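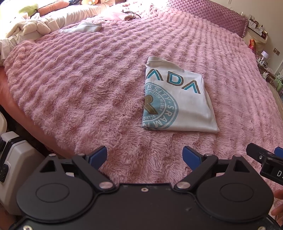
Notes for 10/15/25. Slot is 40 minutes with questions. Slow down on part two.

Opening. Thank Vasiliki Athanasiadis for the invitation. Say who I am: shift lead at Zavmont, laundry and home care, nine years on the folding side before I went into training.

Part one, the job as it was. A home visit at Zavmont meant one person, a room and whatever was in it. You folded on the bed if there was no table. You learned shirts first. Sleeves in, fold lengthwise, smooth it, fold again, put it down where it won't slide. A soft blanket is the worst surface to fold on -- everything sinks and the hem wanders. Ask the room who has worked on one. Wait for hands.

Part two, what changed. In September management signed with Disura to automate folding at the Kontogiannis plant. To teach the machines, they needed people who already knew the work to do it with hand-held grippers. Same garments, same kinds of rooms, but two finger pads in place of a hand.

Say this plainly: the first days were bad. People with 20 years in were slower than a trainee. You can't feel a seam through a pad. Amnuay Boonchu put the tool down on day one and asked if she was being tested. She wasn't, and we should have told her so before she picked it up.
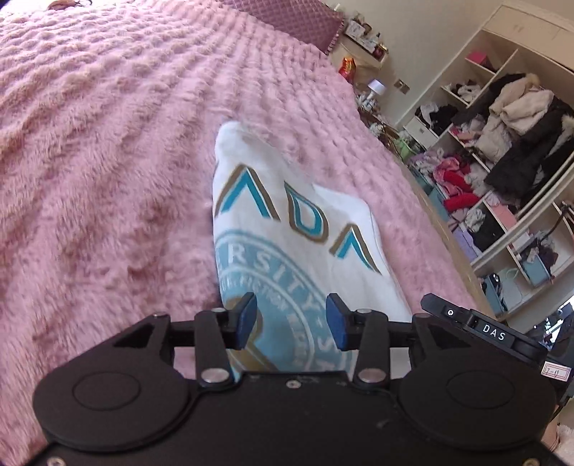
What helped was letting the folders set the order of work. They wanted plain shirts before printed ones, and nothing with cords or ribbing until the second week. We had it backward in our plan. Also breaks: 3 short ones a shift instead of one long one, for the wrists.

Part three, what it does to the job. Folding hours at the plant are going down. Don't soften this. The sorting and home visits stay with people for now, and 3 folders moved to training full time at a higher grade. The rest were offered sorting. Some took it, some left.

Pay question will come up. Answer: gripper sessions are paid at the training rate, and that was only agreed after the folders asked. If your company is starting this, settle it first. Put it in writing.

Skill question too. The target was 1000 folds per garment type. By the end people were talking about their own work in a way I hadn't heard before -- which corner they go for, when they let go. Furnarau, our other site, now uses those notes to train new hires by hand.

Close. Two things to ask your manager: who sees the recordings, and what happens to my hours. Repeat both. Then questions.

If short on time, drop the Furnarau bit.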